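4.3 Running the door-opening trials

Use this section after the simulator is installed and the Eselum scene pack loads without errors. The steps repeat the setup used in our door-opening study, so that your success rates can be compared with ours.

1. Start the simulator and load the Rindetness apartment set.
2. In the task menu, choose Open Door, then Glass Panel.
3. Set the episode count to 50. Each episode uses a new start pose.
4. Set the random seed to 457. Leave the other sampling fields alone.
5. Check the view from the robot's camera before you start the policy. The knob should be in view in the first image of every episode.

Note: The start pose is drawn at random, so the door is often seen at a steep angle. Leave these episodes in. They are part of the test.

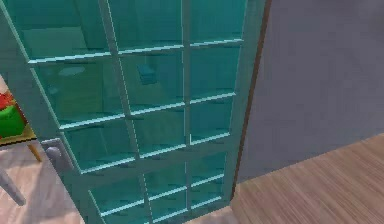

6. Load the policy checkpoint. We report results for checkpoint 122.
7. Press Run. The log window shows one line per episode - start pose, steps used, and result.
8. When the run ends, save the log under a new name. The next run writes over the old file.

Caution: Do not turn off glass tint to speed up rendering. The policy was trained with tint on, and scores from untinted doors can't be compared with the published table.

Scoring

An episode counts as a success if the door is open past the set angle when time runs out. A turned knob with the door still closed is a failure. Noura Sleiman's scoring script applies both rules and writes a summary file next to the log.

If the script stops with a missing pose error, delete the last line of the log and run it again. This happens when a run is closed early.

Note: Repeat the full run with 10 different seeds before you report an average. Single runs vary too much to compare two policies. Grethe Holst keeps the seed list, and a copy is in the Nusis folder of the scene pack.

To test with solid doors, go to section 4.4.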